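Workshop notebook, props bench, Grutgate
14/09/2020. Breakaway bottles for Grutlow, first pour of the Mometti resin
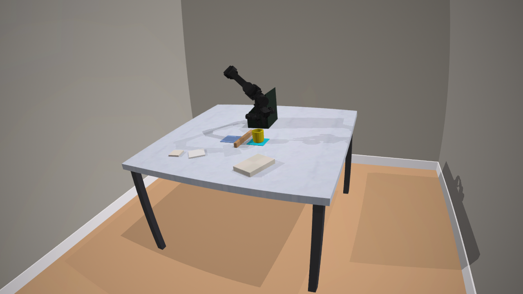
Render, grey room with marble-topped table and black arm.

Production want the bar fight back in. They told the entertainment press it was a "raw, unrehearsed" scene between the two leads, so naturally it now has a rehearsal schedule and we have to supply bottles for all of it. The figure on the request is 1,000. I don't believe it. I think somebody took the number of bottles on the back shelf of the set and forgot that most of them only have to stand there. Have asked for the shot list. No reply by the time I packed up.

Takumi Nakajima is down to take the hit himself, left side of the head, no double. That's what the interview says anyway. The call sheet still has a double on it.

Resin. Mometti's rep says it pours clear, sets hard enough to hold coloured water and goes to crumbs on impact. We've heard that from every supplier who has come through the door. Wiegand said the same and theirs went yellow under the lamps and came apart in long slivers, which is why there is still a box of it under the sink with DO NOT USE on it. (Can we please get rid of that box.)

Melted the first batch by the sheet that came in the tin. Sheet gives a temperature for the resin and none for the mould, typical. Cold mould gave flow lines all down the shoulder of the bottle. Warmed the mould on the rack for 60 minutes, much better, a few bubbles at the neck. Isamu says the bubbles won't read on camera. He said that about the seam on the decanter as well and it was in the trailer.

Broke four against the padded dummy once they had set overnight. Notes as I made them:

First one, warm mould, empty. Broke at the shoulder, neck stayed whole in my hand. Good for the shot, the actor has something left to wave about. Pieces small, edges dull.
Second, warm mould, half full of tea. Burst nicely but one piece was bigger than I'd want near anybody's eye. Kept it, it's in the labelled jar.
Third, cold mould, empty. Didn't break on the first swing. Dented the dummy. Would have dented Nakajima.
Fourth, warm mould, thinner wall. Broke before it got to the dummy. Lovely and clear though.

So it's the wall thickness again and I'd like to see more than one afternoon's worth before anyone tells the director it's sorted. Four bottles is not a test. Isamu thinks it is, and has written "works" on the whiteboard. I've added a question mark.

Label: the art department's file has the invented whisky name spelt 2 ways, one on the front and one on the neck. Sent it back. They say the fans won't notice. The fans noticed a watch.

Also had a call asking whether a unit publicist could come in and get the bottles being made, "fun behind the scenes stuff". Said yes as long as they stay clear of the melting pot and don't print anything about real glass. Last time the piece said real glass and we had the insurers on the phone.

To do
Repeat with water, not tea, tea leaves a ring
Try the middle wall thickness, warm mould only
Leave two finished bottles under the lamps until they yellow or don't
Hamada to chase shot list, they answer him faster
Ask Mometti what the shelf life is once the tin is open. The rep said "ages". The shoot could slip to December and I want that in writing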